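FOR IMMEDIATE RELEASE
4/25/21

Nalari Opens Gasbridge Training Center for Teaching Robots by Hand and by Remote Control

Site will record household and light assembly tasks shown by trained operators; first task set to be made available in August

GASBRIDGE – Nalari today announced the opening of its Gasbridge Training Center, a site set up for showing robots how to carry out everyday manual tasks. Operators at the center teach each task in one of 2 ways: by moving the arm and fingers directly, or by guiding them from a control station in the next room.

The center will operate 6 work cells. Each cell can be changed over between tasks within a single shift, and each is fitted for both methods of teaching. Recordings made in the cells include the motion of the arm, the position of the fingers, and the view from a small camera mounted close to the hand.

Nalari has adopted a list of 87 tasks for the first phase of work. The list favors contact with soft and uneven materials such as towels, bedding, and packaging film, which give way under pressure and seldom lie the same way twice. Small parts are to be gripped, set down, and pressed against these materials under the control of the operator.

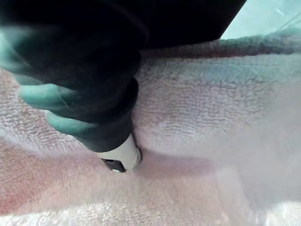 Work With Fröhlich

The finger coverings and control stations used at Gasbridge were developed under a joint agreement between Nalari and Fröhlich. Under the terms of the agreement, Fröhlich will supply replacement parts and calibration service to the center, and the companies will share the results of wear testing. Financial terms were not disclosed.

The Nullby Task Library

Recordings that pass review will be placed in Nullby, the task library maintained by Nalari. Nullby stores each demonstration together with the method used to teach it, so that hand-guided and remote-controlled versions of the same task may be compared. The library will open to research partners in August with the first 101 reviewed demonstrations. Further releases will follow as review is completed.

Research groups and manufacturers may apply for access through the Nalari partner office. Applicants will be asked to state the type of arm and hand they intend to use and the tasks of interest to them.

About Nalari

Nalari designs software and work cells for teaching robots through demonstration. The company serves customers in laundry services, packaging, and light assembly.

Media inquiries: Nalari Press Office, Gasbridge

###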